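Keeping Dry Food Fresh in Student Kitchens
Project report, second term
Submitted 2025-02-06

1. Why we chose this subject

In our hall of residence, Evden, every student has one shelf in the shared kitchen. Most of us buy oats, rice, flour and breadcrumbs in big bags because they are cheaper. Then the bag stays open for weeks and the food becomes soft or starts to smell of the cupboard. Our group wanted to know how much food is thrown away for this reason, and if a better way of storing can change it.

We limited the work to dry food. Bread and fresh vegetables are also wasted a lot, but they would need a different method and more time than we had.

2. How we did the work

We gave a paper form to 60 students in Evden and in the neighbour hall, Cuvside. From these, 46 forms came back with all the answers filled in. The form asked what dry food the student has on the shelf, how it is closed, and what was thrown away during the last month.

For the second part we made a small storage test. We put 300 grams of the same breadcrumbs in each of three places: the opened paper bag, a plastic bag with a clip, and a container with a lid. All stood in the same cupboard, away from the cooker. We weighed them at the start and at the end of the test, on the kitchen scale from the Kragh building, which shows whole grams only.

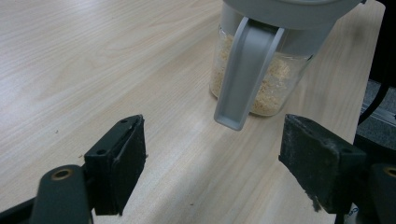 The weight is important because dry food takes water from the air. When it takes water it becomes heavier, and at the same time it loses the crisp feeling. A student who tastes it will say that it is old, although it may still be safe to eat.

3. Results

The answers in the forms were quite similar in both halls. Folding the bag was the most common way to close it, and clips came second. Many students wrote that they did not know how long the food had been open. Together they reported 433 grams of breadcrumbs thrown away in one month, which was less than we expected. For flour and oats the answers were too unclear to add up.

In the test, the opened paper bag gained the most weight. The bag with the clip gained a little. For the container our scale showed no change, but a finer scale would maybe show something.

4. What we would do differently

The form should ask for the date of opening. We also forgot to measure the air humidity in the cupboard, so our test cannot be compared with other kitchens. February is a dry month indoors because of the heating, and in summer the difference may be bigger.

We have asked the Jadis student shop if it can sell dry food by weight, so that people can bring their own containers and buy small amounts. The shop has not answered yet.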